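台面上的东西,留哪些

厨房里最先乱的地方通常是台面。柜子有门,抽屉能关上,台面摊在那里,谁路过都能随手放一样东西。钥匙、快递单、喝了一半的水、没拆的调料包,几天下来,切菜的地方就剩一块案板那么大,有时候连案板也得斜着放。

去年本刊做过一次家居问卷,收到3586份答卷,其中一道题问:家里哪个地方收拾之后最快恢复原样。选“厨房台面”的人最多,排在玄关和沙发前面。不少人在后面的空格里写了补充,有抱怨家里人的,有抱怨户型的,也有人只写了三个字:“放不下”。

“放不下”这个说法,Rhonda Dhillon听得很多。她在Erville做了多年住宅厨房的整理和改造,经手的多半是老房子,面积不大,插座位置固定,吊柜偏高。她不太爱谈风格,上门第一件事是请主人照平时的样子做一顿早饭,自己站在旁边看。看完再问问题,问题也很具体:这只壶一天用几次,这瓶油买来多久了,面包平时放哪里。

她说,台面的问题大多出在常用和不常用的东西混放。烤箱、烤面包机、水壶这类带电的东西,很多家庭天天用,收进柜子反而麻烦,早上搬出来,用完等它凉,再搬回去,坚持不了一个星期。这类东西她一般主张留在台面上,但要集中到一头,靠着插座,线从后面走。

集中到哪一头,要看水槽和灶台的位置。水槽边不放电器,灶台边不放塑料瓶和纸盒,剩下的那一段通常就是答案。有的厨房两头都不合适,比如一头是冰箱,一头是过道,她会选靠过道的一头。过道那边人来人往,早上拿面包、倒热水,站在外侧就能完成,不会跟做饭的人挤在一起。

电器的朝向也有讲究。烤箱门打开以后要占地方,门前至少得空出一块,能放下刚取出来的烤盘。常见的做法是让烤箱背靠墙、门朝外,可在窄台面上这样一放,烤箱前面就没有余地了。把它转过来,侧着放在台面尽头,门朝向台面中间,取东西时手边就是案板。代价是电源线会露在外侧,得找个线夹固定住,别让它垂到地上去。厂家说明书上一般写明了四周要留多少散热空间,转向之前先翻一翻。

靠墙的那一排是另一回事。瓶瓶罐罐沿着墙根站成一列,是许多家庭自然形成的格局,Dhillon并不急着拆掉它。她的办法是先把这一排全部搬到餐桌上,擦干净墙根,再一件一件放回去。放回去的时候从左到右按用途分:靠电器的一侧放早餐用的,靠灶台的一侧放做饭用的,中间放两边都会用到的杯子和罐子。

零碎的小包装最好装在一个容器里。茶包、速溶汤料、外卖送的调味包,单独放着又轻又滑,一碰就散。Dhillon见过有人用饼干桶,有人用花盆,她都不反对,只提一个要求:容器的口要比手大,一把抓得进去。每到四月她会提醒客户把容器整个倒出来看一次日期,过期的扔掉。她自己家里那一罐,去年倒出来,最底下有一包芥末已经看不清字了。
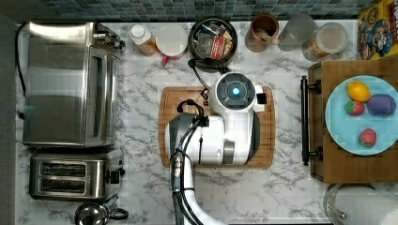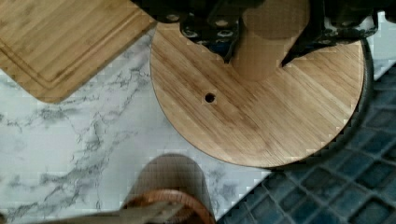 案板应该放在哪里,是改造时讨论最多的一件事。有人习惯挂起来,有人习惯立在架子上,也有人从来不收。Dhillon的看法是,如果每天切菜超过一次,案板就可以长期占住台面中段,电器和瓶罐给它让位。案板两边各留出一拳以上的空地,一边放待切的,一边放切好的。像图中那种带一圈凹槽的长方形案板,切番茄或者熟肉时汁水会先流进槽里,适合放在这个位置;烤箱的门正对着台面中间,烤好的东西端出来走不了几步。用完以后冲洗干净,竖起来晾,两面都要见风,第二天早上再放平。

木头的东西在大理石纹的台面上看着舒服,打理起来却有几条规矩。第一是别泡。案板泡在水槽里过夜,边缘先胀,中间后胀,干了以后就会翘。第二是别长时间贴着湿台面。台面擦过之后看着干了,摸上去往往还有一层潮气,木板压在上面,底下那一面最容易发黑。第三是上油。食品级矿物油一瓶够用很久,新案板头一个月每周上一次,之后看颜色,发白发干了再上。

竹案板和实木案板的脾气不大一样。竹板是竹条拼压出来的,表面那些细密平行的纹路就是竹条的边,硬,吸水慢,刀刃落上去声音脆。用久了要留意拼缝,哪一条缝里积了黑线,用粗盐和半个柠檬擦一擦,擦不掉就该换了。实木板软一些,刀痕明显,但可以打磨。Erville有一家叫Güler的木工铺,收旧案板打磨上油,一块收费100元,隔几天取。店里的师傅说,送来的案板里竹的很少,大多是榉木和橡木,正中间凹下去一块,都是切出来的。

圆形的木件近来也多了,托盘、转盘、带立柱的底座,各家用法不同。图中圆木盘的中心立着一根浅色木柱,盘面上另有一个小圆孔,木纹是斜着走的。这类圆的东西好看,占地方却比想象中大,因为它的四周总会留下几块三角形的空当,方盒子塞不进去,最后塞进去的往往是瓶盖和橡皮筋。Dhillon建议一段台面上只留一件圆形的大件,放在转角最好。转角本来就深,方的东西放在里面拿不出来,圆的反倒合适。

尺寸要实际量。她随身带一把卷尺,量的是人站着不动、胳膊自然伸出去够得到的地方。最近一位客户个子不高,量下来是41厘米,再往里就要踮脚。于是这条线以内放天天用的,这条线以外、贴着墙的那一条,放隔几天才用一次的。线用美纹纸胶带贴出来,贴两个星期,习惯了再撕掉。那位客户后来没撕,说贴着挺好,家里其他人也照着放。

墙面的颜色会影响人对“乱”的判断,这一点很多人没有留意。墙根贴的是小块马赛克砖,砖缝本身已经是一张密密的网格,前面再站一排颜色各异的包装,眼睛就会觉得满。图里靠墙的一排当中有颜色鲜艳的麦片盒,也有透明的玻璃罐,放在蓝绿色的小砖前面,透明的那几只明显安静得多。要是不想换墙砖,可以从包装下手,把颗粒状的干货倒进玻璃罐,盒子拆平扔掉。麦片这种吃得快的,留在原盒里也没有关系,放到边上就行。

玻璃罐买什么样的,Dhillon给的意见很简单:口宽,身直,盖子能单手打开。她常用一个叫Risten的牌子,理由是罐子断货以后还能单配盖子。也有人用果酱瓶,洗净去标,照样好用。装进去之前,罐子必须彻底干透,倒扣一夜比用布擦可靠。标签写两样,名称和装罐的月份,贴在罐底或者背面都行,看个人喜好。

油和深色的液体调料是例外。瓶子放在台面上方便,可光照和热气都会让它坏得快,灶台边尤其不合适。台面上留一小瓶,大瓶收进下柜,小瓶空了再倒。瓶底垫一个碟子,或者隔几天擦一次,不然会在浅色台面上留一圈黄印。浅色的大理石纹台面最怕的就是这种印子,咖啡、姜黄、酱油都算。如果是天然石材,柠檬和醋也要当心,溅上去马上用湿布擦掉。人造的那些耐受一些,可还是不要直接放热锅。

整理本身花不了多长时间。Dhillon把流程压缩成5步:清空,擦净,分类,放回,过两个星期再看一遍。她认为最后一步最要紧,大部分人做到第四步就拍照发给朋友了。两个星期以后再看,哪样东西跑出了自己的位置,就说明那个位置给错了,该改的是位置。有一户人家的水壶,每次都从插座这一头跑到水槽那一头,后来她在水槽旁边的墙上加装了一个带防水盖的插座,水壶就再没动过。

也有客户不接受她的方案。住在Sestent小区的一对夫妻坚持把咖啡机、面包机和榨汁机分散放在三处,理由是早上两个人同时用,挤在一头会碰胳膊。她去看了两个早晨,同意了,只替他们把线理了一遍。那间厨房的台面现在看上去仍然是满的,两个人做早饭互不妨碍。

台下的空间最好同时整理。台面上撤下来的东西总要有地方去,柜子里不先腾出一层,撤下来的锅就会在地上待到周末。Dhillon一般先清最靠近案板的那个抽屉,刀、削皮器、剪刀、量勺放在里面,别的全部挪走。抽屉分隔板不必买成套的,鞋盒盖子裁一裁也能用。她去客户家回访时,第一件事就是拉开这个抽屉看一眼。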